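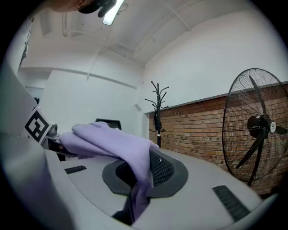
Lavender cloth, folded over on itself.

Ticket 315

When Tímea Gál took over the alterations shop in Grondalow, the old owner left her the keys, two irons, a kettle with a loose lid and a rail of clothes that had never been collected. Mrs Kurtuluş had run the place for so long that people still called it by her name, and went on doing so for years afterwards, even the ones who were very fond of Tímea and brought her plums.

"You can give those away," Mrs Kurtuluş had told her, waving at the rail on her last afternoon. "Or wear them. Only leave the green coat a bit longer."

So the skirts went to the church hall, and a pair of enormous tweed trousers went to the man from the bakery, who wore them to work in all weathers and was very happy with them, and the green coat stayed where it was at the end of the rail. It was a woman's winter coat, heavy as a wet dog, with a velvet collar and a paper ticket pinned through the buttonhole. 315, said the ticket, in brown ink. Underneath, in smaller writing, somebody had put: lining, left pocket, no hurry.

Tímea liked that. Most people who came into the shop were in a tremendous hurry. They had weddings and interviews and school plays, they had grown or shrunk overnight, and they stood on the little platform breathing in while she went round them with her mouth full of pins. She had never in her life had a customer who was in no hurry, and she used to look at the coat while she ate her sandwich and wonder what sort of person it was.

The lining had been mended beautifully. Mrs Kurtuluş had used a plum-coloured silk, with stitches so small you had to tilt the pocket to the window to find them. Every spring Tímea took the coat out into the yard and brushed it and hung it in the sun for an hour, and every autumn she put a fresh bag of cloves in the pocket to keep the moths off, and after a while she no longer thought of it as waiting for anyone. It was company, in the way a clock is.

Then one August, in the worst of the heat, with the door propped open by the old Kernodent tin where she kept the odd buttons, a man came in. He was perhaps seventy and had come on the bus from Gullar, and he was holding his hat in front of him with both hands.

"I'm afraid this is rather foolish," he said. "I've been clearing out my sister's sewing box. I found this, and I thought I might as well ask."

He put a ticket down on the counter. It had gone soft as cloth from being folded, but the brown ink was quite clear.

Tímea didn't say anything. She went along the rail, past the bridesmaids and the hospital uniforms, and lifted down the green coat and laid it in front of him, and the smell of cloves came up between them.

"Oh," said the man. "Well, there it is." And he sat down on the chair where people usually sat to have their hems pinned, and for a little while he looked out at the street.

She made tea, holding the lid on the kettle, and he told her about his sister, a bit at a time and not in any order. She had taught swimming. She had been late for everything, including her own wedding, which had gone ahead an hour after the time on the cards with half the guests already into the sandwiches. She had bought the coat with her first wages and worn it until the pocket gone through, and then she had moved away to the coast, where it hardly ever got cold, and she had talked about popping back for it every winter for the rest of her life.

"She'd say, it's all right, it's being looked after," he said. "We used to tease her dreadfully. I never thought it really was."

He wanted to pay for the lining. Tímea had found the entry in Mrs Kurtuluş's old ledger by then, and the sum was in money that would hardly have bought a bus ticket, so they agreed on that, and he counted it out with great seriousness and she wrote him a receipt.

He turned the coat over and felt in the left pocket, right down to the bottom, where the silk was. Then he asked whether it could be taken in at all, for a girl of nineteen. His granddaughter was tall like his sister, he said, but narrower in the shoulder, and she was going north in the winter to study.

"Bring her in," said Tímea. "I'll need her to stand on the platform."

"She's never on time," he said. "I should warn you."

Tímea took a clean ticket from the drawer, wrote the next number on it and pinned it through the buttonhole. She thought for a moment, and added a line underneath in smaller writing. Then she hung the coat back at the end of the rail and went out with him as far as the corner to show him where the Gullar bus stopped.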